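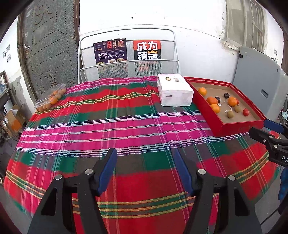

OK, new result from our fruit handling project and I've been wanting to post about it all week. Short thread!

1/ The question: if you teach a policy only from hand-held gripper demos, how much does the tabletop matter? We had a hunch it mattered way more than the fruit did.

2/ So we split the demos into two sets, same total size. Set A: one plain table, lots of fruit. Set B: fewer kinds of fruit, but 13 different table coverings. Plaid was the one everyone dreaded. All those stripes!

3/ Then we tested both on 8 tabletops neither policy had ever seen, 20 tries each. Set B won on seven of them, and on the busiest patterns it wasn't even close.

4/ What surprised me is that it also did better on fruit it had never met. My guess (just a guess) is that set A learned "round thing on a plain background" and set B had to learn where the fruit really ends.

5/ Small stuff is still hard. Oranges are easy now, kiwis are fine, but plums tucked in between bigger fruit get nudged a lot before anything gets a grip on them.

6/ We're calling the varied set Clullico, after a very long Saturday and a bad Scrabble hand. The training code is the same Zusness setup as last time, with nothing tuned for the new data.

7/ Caveats: one lab, one kind of gripper, and around 100 demos per covering. The Hofstetter room in Pedville also has pretty steady light, so I wouldn't promise any of this holds by a sunny window.

8/ Next up is two grippers at once. If you've tried patterned cloth in your own demos, tell me how it went, I'd love to compare!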